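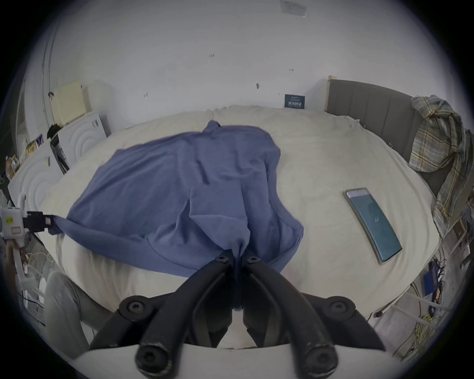
Progress report no. 3
Project: Zindari, garment handling from hand-held demonstrations
Prepared by: Hnat Ostapchuk
For: Vlastimil Šimko, Kovalchuk program office
Date: 11/10/20

Work done this period

Recording of the shirt tasks is under way in the bedroom set. The operator works with a gripper in each hand, and the finger positions and camera views are stored together for each take. We now hold 300 usable takes of long-sleeved shirts laid out on a bed. The target for the whole grant is 3,000, with trousers and towels to follow.

The first week was slow. Operators tended to grab too much cloth at the hem, and the sleeve on the other side slid out of place before the fold began. We changed the instructions so that one gripper takes the end of a sleeve first and stays there while the other works the lower edge. Takes have been more even from one operator to the next since then, and a new person needs 40 practice folds before we keep anything.

We also set a start routine. Both grippers are held over the bed, open and still, before each take. This gives the software a clean point to line up the two recordings.

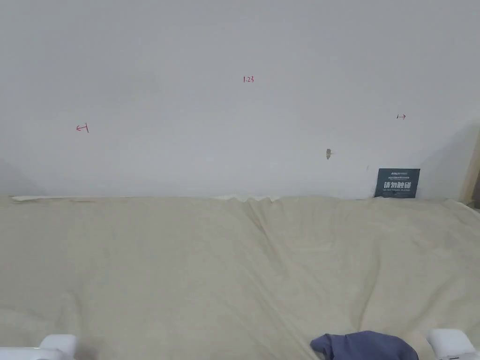
Dropped tracking is still the main cause of rejected takes. It happens most when the operator leans in close and the cameras have little to go on except bedding and plain wall. Jesach has sent a software update that should hold position longer in those moments – we have installed it but have not yet compared results.

Spending

Within budget. The only unplanned cost was a second set of finger pads.

Next period

Finish the shirt takes and begin trousers. Run the first training job on the Votesham server. We would like to move the robot trial to May, to leave time for checking the recordings by hand. Please confirm whether that date is acceptable.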